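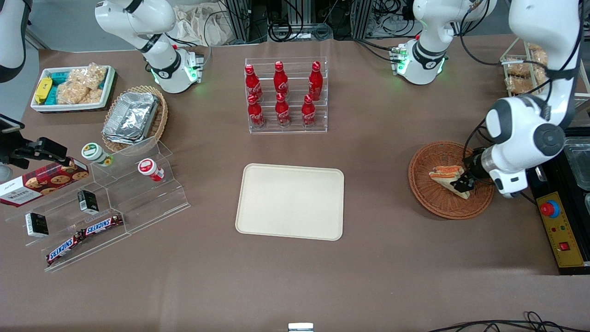
About Pimero

Pimero tests two-armed robots on the small jobs that fill a day in a shop or a kitchen: picking up a sandwich, packing a basket, putting snacks back on a stand. We are a team of nine and have been at it for seven years.

People ask us whether machines can do these chores yet. Our answer is some of them, slowly. A bottle that stands in the same place every time is easy. Soft bread and crinkly bags are hard, and a person is still faster at both.

We keep a list of 144 chores, and each one gets a plain grade: does it alone, does it with help, can't do it. Wiping up spills and folding bags are still in the last group. The list is updated every December.

Our customers are mostly small grocers and canteens. Tokeck, our planning software, came out of work for one of them. Bednárik builds our test tables, and Skavomum handles service calls.

Visits to the test room are by appointment. Please write to the office first.

Page updated 2022-11-22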